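Wohnen & Haushalt | Getränke

Wasser auf den Tisch

Wer zu Hause Gäste oder im Büro Kunden empfängt, stellt meist Wasser hin. Oft bleibt es beim aufgerissenen Karton neben der Tür. Dabei reichen ein Tablett und ein fester Platz für den Vorrat. Bei Masri, einem kleinen Büroausstatter, stehen die Flaschen im offenen weißen Karton auf dem Besprechungstisch, daneben liegt ein Tablett mit Bambusboden und hellem Rand. 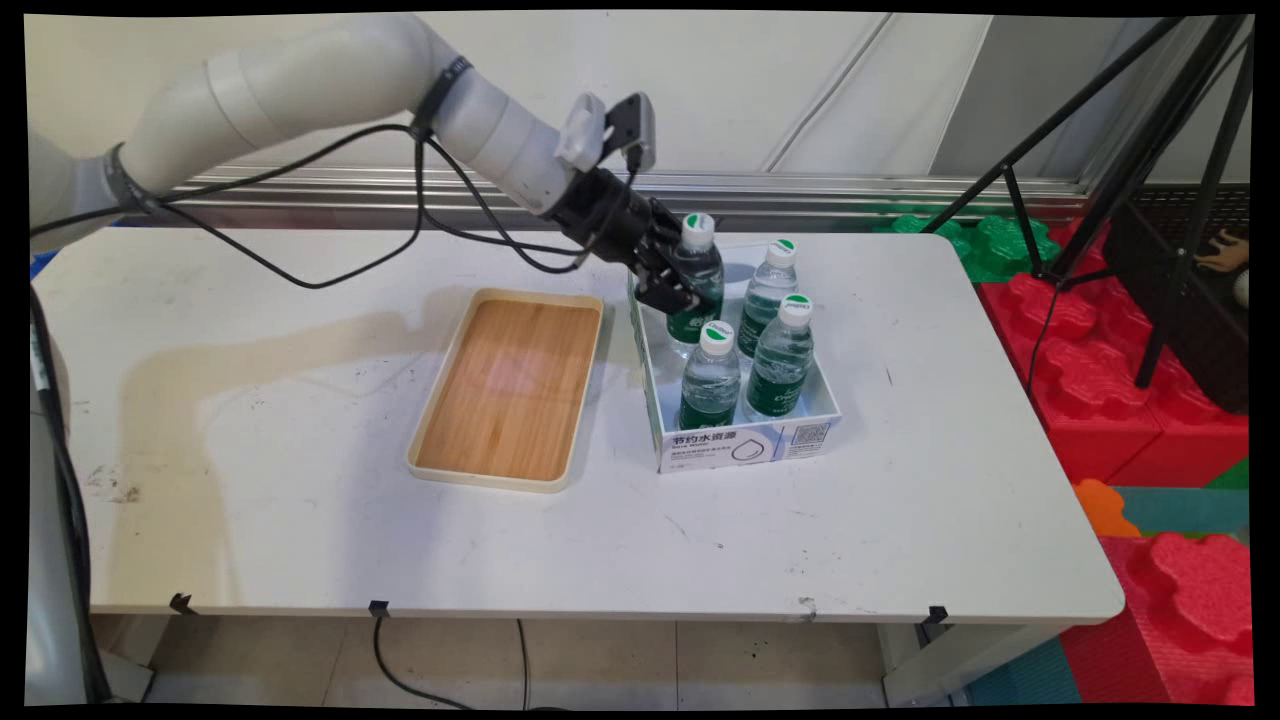

Text: Redaktion Zasarlow

Vier Flaschen passen gut in einen solchen Karton, zwei hinten, zwei vorn. Mehr braucht eine kleine Runde selten. Der Karton sollte oben ganz offen sein, damit man die Flaschen am Hals fassen und gerade herausheben kann. Auf der Vorderseite wirbt dieser mit chinesischer Schrift und einem Wassertropfen fürs Wassersparen.

Beim Tablett zählt vor allem der Rand. Volle Flaschen sind kopflastig, sobald man das Tablett schräg hält – ein flaches Brett taugt dafür nicht. 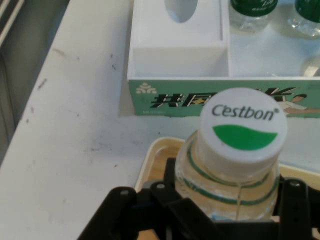
Holz und Bambus wischt man feucht ab und trocknet sie gleich nach. In die Spülmaschine gehören sie nicht. Ein Tablett von 75 Zentimetern Länge, wie Custach es anbietet, ist für den Alltag zu groß und steht dann doch nur hinter dem Schrank.

Auf glänzenden Flächen sieht man jeden Fingerabdruck, dafür sind sie schnell sauber. Die Flaschen stellt man mit etwas Abstand auf, sonst stößt man beim Greifen die hintere um. Etiketten nach vorn, Deckel zu.
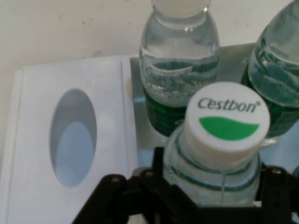
Was in den Vorrat gehört

Ungeöffnete Flaschen lagern kühl und dunkel, nicht am Fenster. Fladetti verkauft dafür Regaleinsätze mit 3 Fächern, ein stabiler Karton erfüllt denselben Zweck. Angebrochene Flaschen kommen in den Kühlschrank und sollten nach 2 Tagen ausgetrunken sein.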